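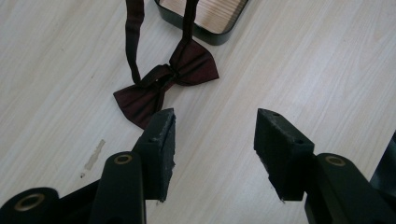
According to Hedvika Koubek, voters do not change their mind on taxes when they are angry, they only stop listening. With this remark began our visit to the political behaviour lab in Sendivmont, on 3/8/20.

The lab has 4 small rooms on one corridor. Qianru Su showed us the survey study, in which 1363 people from Osta and Ornby read a short text on local taxes and then answered 65 questions. Half of them read a worried version, the others a calm one. The answers are still being coded, so she could not give us results.

After lunch Sebastián Fuentealba explained how the texts are tested before use. I found this part the most useful, although 2 of my questions on translation stayed open. He will send me the paper in July.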